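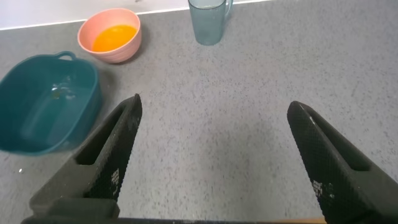 Sokaswood Lantern Bar

The Sokaswood Lantern Bar, known locally as the Lantern, is a public bar and small dining room in the riverside district of Sokaswood. It is licensed for 80 seated customers on the ground floor and is best known for its autumn lantern display, which is hung each October and stays up until the end of winter. The bar takes its present name from the display. Before that it traded as the Mạch House, after the family that held the first lease.

Name

The earliest licence gives the name only as Mạch. The word "House" was added to the street sign by a later tenant and never entered on the licence, so older guides list the premises under both forms. The name Sokaswood Lantern Bar was registered when the lease passed to Khôi Triệu. Regular customers of long standing still use the older name, and it survives on the brass plate beside the side door.

History

The building was put up as a grain merchant's office with storage above. It has two storeys, a slate roof and a cellar reached by a ramp from the yard. Tùng Mạch took the ground floor as a drinking room and fitted a single counter along the north wall. Food was limited to pickles, boiled eggs and bread. The upper floor continued to be let as storage and was not open to the public.

Under Diệp Tôn, the second leaseholder, the partition between the front office and the counting room was taken down. This produced the long single room still in use. A kitchen was built in the rear lean-to, and the cellar was relined after repeated flooding from the river side. The lean-to kitchen was extended once more under Triệu, when the yard door was moved two metres to the east to make space for a cold store.

The bar closed for a full season during repairs to the river wall. Trading continued from a hatch on the street, with a reduced list of bottled drinks and no hot food. The hatch was later kept as a window and is used for collecting orders during the lantern season.

Building and layout

The public room runs the full depth of the building from the street to the kitchen door. The bar counter occupies most of the north side. Fixed benches run along the south wall, with loose tables between. A raised section at the rear, two steps above the main floor, marks the position of the old counting room and holds the larger tables.

Ceiling height in the main room is low for a building of this type. The beams were left exposed when the partition was removed, and the hooks used for the lanterns are fixed to the sides of the beams, as the undersides had already been drilled for gas pipes. The pipes are no longer in use but remain in place above the counter.

The upper floor is now divided between an office and a store for the decorations. The store has shelving on three sides and is kept unheated to protect the paper lanterns from drying out.

Lantern display

The display began as a row of paper lanterns in the front window, put up by Thiện Đồng, then head of the bar staff. It spread to the beams in the following year and to the stairwell and yard after that. At the most recent published count the display held 2,485 lanterns, of which 421 were hung outdoors. The count includes only complete lanterns with a working light. Unlit paper shapes, streamers and ribbon are excluded.

Lanterns are hung over nine nights, after closing. Work starts at the rear of the room and moves towards the street, so that ladders do not have to be carried beneath finished sections. Each beam is numbered, and the lanterns for that beam are stored together in a box bearing the same number. The order of colours along a beam is fixed by a written plan, revised every year by Đồng.

Candles were used in the window lanterns for the first two seasons. They were replaced by low-voltage bulbs after the paper lining of one lantern was scorched. The present lighting is supplied from four circuits, each with its own switch behind the counter. The control unit, a Caladex model, dims the circuits in turn after ten in the evening and switches them off at closing.

Outdoor lanterns are made of coated cloth on wire and are taken in when high winds are forecast. The yard display is smaller than the indoor one but is open to people who are not customers. A collecting box at the yard gate raised 1,000 in local currency in its first season, which was spent on replacement cloth.

Food and drink

The kitchen serves a short menu that changes with the season. Grilled river fish, rice cakes and a pork broth are the usual winter dishes. Two draught beers are kept throughout the year. A third line is given over to a spiced dark beer during the lantern season. The house drink, the Zillano, is a warm mixture of plum spirit, ginger and black tea, served in a lidded cup. It was devised by Chiến Vi, who worked at the counter under Tôn, and the proportions have been altered at least twice. The current version contains less sugar and is strained before serving.

Tables on the raised section may be booked. All other seating is taken in order of arrival. During the lantern season, last food orders are moved forward by half an hour to allow the room to be cleared for maintenance of the lights.

Ownership and management

The freehold remains with the heirs of the grain merchant. The lease has been held in turn by Tùng Mạch, Diệp Tôn and Khôi Triệu. The present lease was renewed on 18/05/2023 on terms that allow fixings in the beams but not in the outer walls. Outdoor lanterns are therefore carried on free-standing poles set in weighted bases.

Access

The street entrance is level with the pavement. The raised section can be reached only by steps. The nearest ferry landing is at the eastern end of the river wall, and there is no parking at the premises. The yard gate is closed outside the lantern season except for deliveries.

See also

River wall, Sokaswood
Paper lantern
Public houses in Sokaswood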